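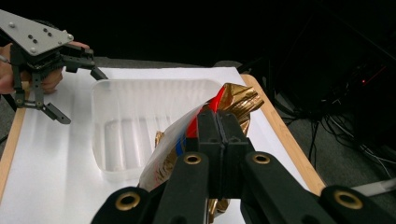
Students who attended the July retreat at Esteban House have asked the Wamari Catholic Students' Fellowship to make the program a permanent part of its calendar, Covadonga Cantero told the annual general meeting on 2020-08-19. The retreat had given first-year members a chance to meet the chaplaincy before their studies became demanding, she said, and many wished to return.

The meeting, held by video link, approved a second retreat on the theme of pilgrimage. It will again run over two nights and will include morning prayer, a guided walk to the former mission chapel at Hirkier and an evening of reflection led by the chaplaincy.

Places are limited to 67. Members of the Roklow and Hirkier branches will have priority until registrations open to the wider fellowship. The fee has been set at $339, which covers meals, shared accommodation and coach travel from the Wamari campus. The fellowship will offer six bursaries to students who would otherwise be unable to attend.

Enquiries should be directed to the chaplaincy office at Wamari.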